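Okholm wants its lids back

January
By the features desk

The town of Okholm has 600 households, one reuse shop and, as of Saturday, a cardboard drum full of plastic caps that fit nothing.

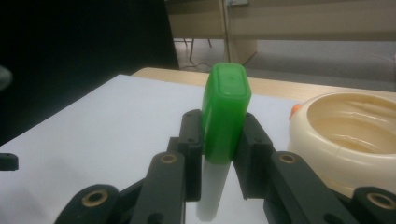
The Clindberg Reuse Room, which occupies the old shoe store on the corner, will hold its first Lid Day this weekend. Residents are asked to bring every bottle without a cap, every cap without a bottle, and any tub, bowl or canister whose top went to a potluck and stayed there. Doors open at 9 in the morning. Anyone who has stood at a kitchen drawer trying eleven lids on one container will understand why people plan to line up.

The room has been taking in kitchen odds and ends for two years, and its back shelves now hold nearly 3,000 pieces. Bowls go quickly. Pitchers go eventually. Lids have only ever arrived.

Sorting will be by color first and width second, an order that was settled after a long evening meeting and one resignation. Green has its own table. So does white, along with cream, ivory and a shade the sign-up sheet calls "used to be white." Clear plastic is being handled in a separate room by people with good eyesight.

Matched sets go home free with whoever finds them. Unmatched bottles will be offered as vases, and unmatched caps will be kept until spring, when the Simard Street school has said it will take them for an art project. The school did not ask how many there were.

A few rules apply. Everything should be washed and dried at home. Nothing that held paint or motor oil will be accepted, and glass goes to the counter by the door. Each household may leave with up to 7 matched pieces, a limit aimed at one family in particular, and they know it.

Coffee will be served by the Priretti bakery across the street, in paper cups. Lids are available on request.

Recent items
Simard Street bridge gets its second coat of the wrong gray
Library returns box returned
Priretti bakery to open Mondays, with conditions
Snow parking rules: the short version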